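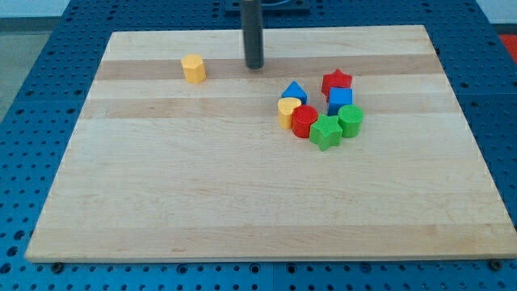

Formen aus Kunststoff auf der Ahornplatte, darunter der blaue Lochtisch.

Irina Marinescu hat die Bausteine in einer flachen Pappschachtel aufbewahrt, bevor sie einen eigenen Platz bekamen. Inzwischen steht die Schachtel leer im Regal, und die Steine liegen meistens auf der Platte. »Ich räume sie abends nicht mehr weg«, sagt sie. »Morgens nehme ich sie ja doch wieder in die Hand.«

Marinescu entwirft Formensätze für Kinder. Der aktuelle heißt Joo und soll im Februar fertig werden. Ein Stern gehört dazu, ein Würfel, ein Dreiecksprisma, ein Achteck, dazu noch einige Formen, bei denen sie sich lange nicht entscheiden konnte. Der Stern war die schwierigste. »Fünf Zacken sehen einfach aus, aber sie müssen sich greifen lassen. Zu spitz, dann ist es unangenehm. Zu rund, dann sieht es aus wie eine Blume.« Vier Fassungen hat sie gemacht. Die vierte ist geblieben.

Auch über die Farben wurde gesprochen. Anfangs sollte jede Form eine eigene haben. Davon ist sie abgekommen, deshalb sind Würfel und Dreieck jetzt beide blau. »Sonst sortieren die Kinder nur nach Farbe und schauen die Form gar nicht an. Wenn zwei Blaue dabei sind, muss man hinsehen.« Beim Achteck blieb es bei Gelb. Einen Grund dafür nennt sie nicht, es habe ihr so gefallen.

Die Holzplatte stammt aus einer Küche. Es ist Ahorn, aus langen Streifen verleimt, gekauft bei Gultolmont als Reststück. Marinescu wollte einen hellen, ruhigen Untergrund. Ganz gleichmäßig ist er nicht, zwischen den hellen Streifen liegen ein paar dunklere. »Die haben mich erst gestört. Jetzt benutze ich sie als Linien. Ich stelle einen Stein auf den dunklen Streifen und sehe sofort, ob er gerade steht.« Geölt hat sie die Platte einmal, das soll vorerst reichen.

Der Tisch darunter kommt von Drendex und war schon da, als sie den Raum übernahm. Die Löcher in der Tischfläche sind für Klemmen und Anschläge gedacht. Zum Zeichnen taugt sie nicht — der Stift fällt in jedes Loch, sagt Marinescu. Mit dem Holz obenauf geht es.

Auf die Frage, wie sie einen neuen Satz prüft, antwortet sie knapp. Sie stellt die Steine hin, schiebt sie zusammen, zieht einen heraus und schaut, was mit den übrigen passiert. Danach stellt sie einen allein und weit weg von den anderen. »Eine Form muss auch für sich erkennbar sein. In der Gruppe hilft ihr immer der Nachbar.«

Von Joo sollen zunächst 700 Sätze hergestellt werden. Der Hersteller Drillo hätte lieber 1000 gehabt, wegen des Preises, aber dafür fehlt der Lagerplatz. Die Anleitung ist kurz, eine Karte ohne Text. Marinescu hatte zuerst ein Heft mit 61 Aufgaben geschrieben und es dann liegen lassen. »Das war eher für die Eltern«, sagt sie. Ein paar davon will sie später auf die Internetseite stellen.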